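5th May

Sunday, and I have slept until nine, which did not happen to me since December. The rain started before breakfast and it is still going on while I write.

Yesterday was the long walk from Unelska to Sestimero. I wanted to write it down the same evening, but my hands were too tired to type. The signpost at the bus stop gives the pass as 2,329 meters. I had prepared myself for snow and there was only a thin strip of it on the north side, dirty and soft, with water running under it. I put my foot through it once and got a full boot.

The climb took 4 hours. I carried too much again. Two sweaters, a book that I did not open, and the big thermos, when the small one would be enough. At the top I ate my bread with cheese standing up, because of the wind, and looked for the lake. It was covered by cloud the whole time.

The way down was harder than the way up. The path is full of loose stones after the winter and my left knee complains about every one of them. By the chapel I sat down for two minutes and stayed much longer. A brown dog came and sat next to me, looking at the valley, and then it left without asking for food.

In Sestimero the Kadlec bakery was already closed, so I had only an apple until the bus. The ticket costs 80 now. I remember when I paid half of it, but I was also younger and did not need the bus.

Today I did very little. I washed the socks, oiled the boots, and put a newspaper inside the wet one. I made a lentil soup with too much pepper. I called home and we spoke mostly about the garden, where the peas are up and the beans are not.

Next month I would like to try the other side, over Zularus, if the knee agrees. I must buy new laces before that.
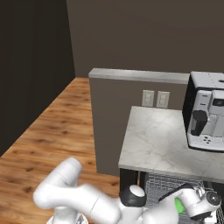

White arm at the counter, computer picture.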